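Molenis: white and cream things about the house

README for version 2

Hello! Molenis is a small, slightly obsessive collection of notes on the pale things people have at home: walls, shelves, pots, lampshades, brackets, door frames, candles, the lot. Each entry is a line of plain text saying what the thing is, what colour we'd call it, what state the surface is in and what it's standing against. Some entries have a picture and plenty don't. I started it when I was trying to match paint for the back bedroom and found I had no idea what I meant by "off-white", and then Etenesh Asfaw joined in and it got a bit out of hand.

If you used version 1, please read the bit on changes before you swap the files over. I renamed a column and I'm sorry about it.

What's in the folder

entries.txt is the main file, one thing per line, with tabs between the columns. It opens in any spreadsheet, though you may have to tell it about the tabs.

words_colour.txt holds the colour words we allow, and there are eight of them: white, off-white, cream, ivory, stone, light grey, pale grey and dirty white. Yes, light grey and pale grey are both in there. I tried to merge them and Etenesh put them back, and looking at her entries again I think she's right, pale grey is the one you'd still call white if the curtains were drawn.

words_thing.txt holds the 28 names we use for objects. They're deliberately dull (pot, tube, panel, frame, shelf, lamp and so on) and there's no brand in the list.

notes.txt is me going on. You can skip it, but the long argument about piano keys is in there if you like that kind of thing.

The columns

thing: one of the names from the list. If we couldn't tell what it was, we used the shape, so you'll see "cylinder" and "strip" more often than you might expect. A jar lying on its side with the label turned away goes in as a cylinder unless you can see it's a jar.

colour: one of the colour words. One only! If a thing is cream with a white lid, it gets two lines.

surface: free text, kept short. "Smooth", "smudged", "speck near corner", "scratched", that sort of thing. I write more here than Etenesh does.

behind: what the thing is seen against. This used to be called "background" and I changed it when I got tired of typing it.

sure: yes, fairly or no. Please use this column. A lot of people filter on colour and forget about it, and then they write to me about a stone-coloured teapot that was only ever a guess.

by: S for me, E for Etenesh.

How we pick the colour word

We look at the brightest plain patch that isn't shining, and we name that. Then we look at whatever it's next to. A wall that seems perfectly white by itself can go quite yellow once there's a sheet of printer paper taped to it, and the other way round, so we try to find something whiter nearby before settling on "white". Shadows don't count. If a soft grey shadow falls across an off-white wall, the wall is still off-white, and the shadow can have a mention under surface if it's big enough to be confusing.

Dirt is trickier. A few grey smudges on a white thing leave it white, with "smudged" under surface. We keep "dirty white" for things that are grubby all over, like the old extension lead in my kitchen, which I've scrubbed and it made no difference at all.
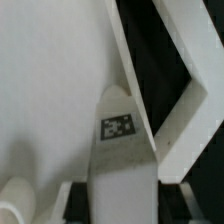

Off-white on the left, cream cylinder in the bottom corner, angular white frame at upper right with near-black gaps.

I'm fond of this sort of view because the cream and the off-white are so close together and you can still tell them apart, at least on my screen. The entries from it would go something like this, with the columns written out in order:

panel, off-white, smooth, (none), fairly, S
cylinder, cream, thin rim along edge, (none), yes, S
frame, white, small dark speck near inner corner, dark opening, yes, S
strip, pale grey, plain, (none), fairly, S

"Panel" is our cover-all for anything flat and broad that might be a wall or might be a board. I don't like guessing between those two from a bit of smooth surface, so "fairly" it is. And the cylinder stays a cylinder. You only get part of it with the rounded end facing you, and I could talk myself into half a dozen different household objects if I tried.

Frames, by the way, give us more trouble than anything else in the list. People hear "frame" and think of pictures or doors. We use it for any set of bars with gaps between them, including ones that bend into a V, and we write down what the gaps look like under behind, as a very dark gap makes the bars look whiter than they are. Cream bars are especially bad for this. I got two of them wrong in version 1 and have put them right.

Things we left out

Glass, mirrors and anything see-through. Food, apart from an unfortunate week of meringues that I haven't had the heart to delete. Fabric is in, but only if it's hanging or stretched flat, as folds make the colour wander all over the place. We also left out paint names from tins, because they're lovely and they tell you nothing.

What it's good for, and what it isn't

I use it for settling paint questions and for writing listings when I sell things on (people do ask whether the shelf is cream!). Etenesh uses it with her evening drawing class, who have to mix the pale colours from memory. It'd be fine for practising descriptions or for testing whether a set of colour words holds up when things get close.

I wouldn't use it to match paint from the pictures. Screens differ, bulbs differ, and my own hall goes from ivory to something like weak tea between lunch and supper. If you need a real match, hold the real thing up to the real tin.

Also, please remember it's two people's opinion. We grew up with different ideas of cream and it shows. Where we disagreed we talked it over, and where we still disagreed the entry went to "no" under sure and kept the word of whoever wrote it first.

Changes since version 1

"background" is now "behind".
"magnolia" has gone. Everything that had it was looked at again and is now cream or ivory.
"rod" and "tube" are separate things.
Blank surface entries now say "plain".
Spelling of grey fixed throughout (I'd let three grays through, I don't know how).

Adding your own

Lovely, please do. Keep to the word lists, fill in every column, and put your initial under by. If you really need a new word for an object, send me the entry with the shape word in it and tell me separately what you'd have liked to call it. New colour words are a much harder sell, I'm afraid, but "bone" is under discussion and I'd like to settle that one in March.

Soledad Zamudio
February 24, 2026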